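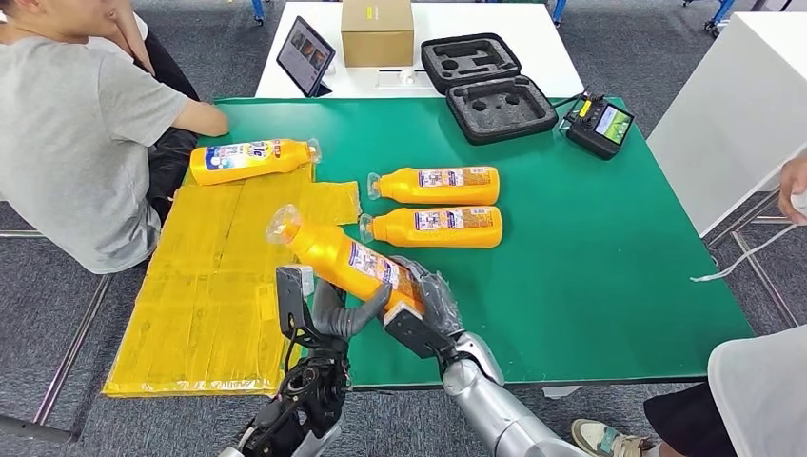

Halesance Packing and Dispatch, Bench Group

To: packing-list
Date: November 15, 2019
Subject: Re: Which way should the bottles lie?

On the earlier question from Dumberg:

> We had 9 cartons opened at Trakeck with the labels facing every
> which way. Nothing leaked, but the people there want to read the
> front of the bottle without turning it. Is there a rule for this,
> or does each bench do what it likes? Also, where do you keep the
> yellow plastic? Ours ends up on the floor.

There is a rule, but it was only ever written on the old Haque order sheet, which covered 94 cartons and then went in a binder. I have typed it out again below. Please use this one from now on and throw away any copy you have pinned up.

The yellow plastic stays flat on the left of the table. It can hang over the front edge, that does no harm. Leave the green surface to the right of it for the bottles. If the pile gets so high that it slides, put half back on the shelf.
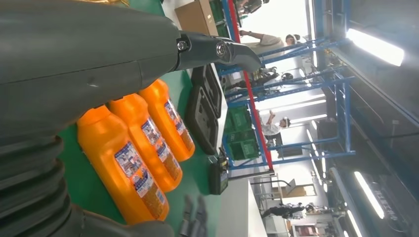
Direction matters more than spacing. Lay every bottle on its side and keep the whole group pointing one way before you start to wrap. Three bottles side by side at the same angle, with the labels up, is fine — they don't have to be square to the table. The black trays go to the right of the bottles. Don't put small parts in the tray compartments while bottles are out, they get packed by mistake.

Order of work:

1. Flatten the yellow plastic and press out the worst folds.

2. Check each cap by hand and turn the bottle so the printed label shows.

3. Set the bottles down in a row, with the caps toward the yellow plastic.
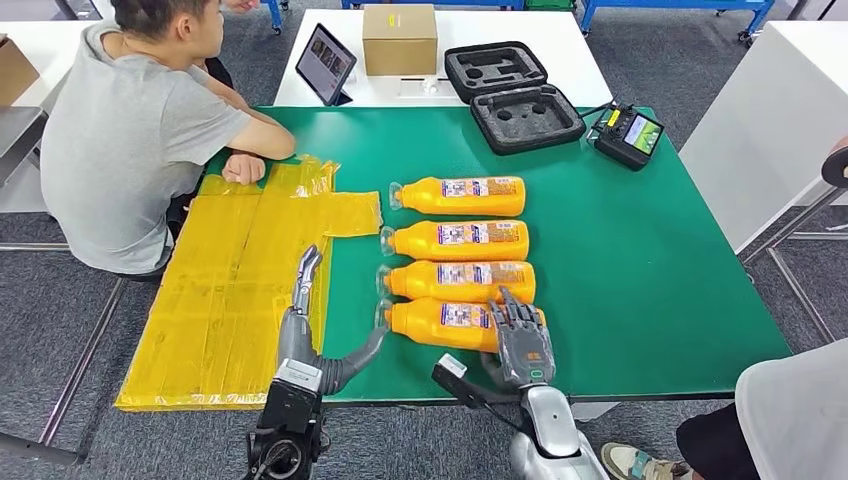
4. Wrap from the far end of the row and work forward. Use 2 strips of tape per wrap, no more.

5. Count the carton against the sheet and sign it. The next order is 70 cartons, all for Trakeck.

Dumberg, please send me the carton labels from the ones that were opened. I want to see which bench they came from before the next run.

Halesance Packing and Dispatch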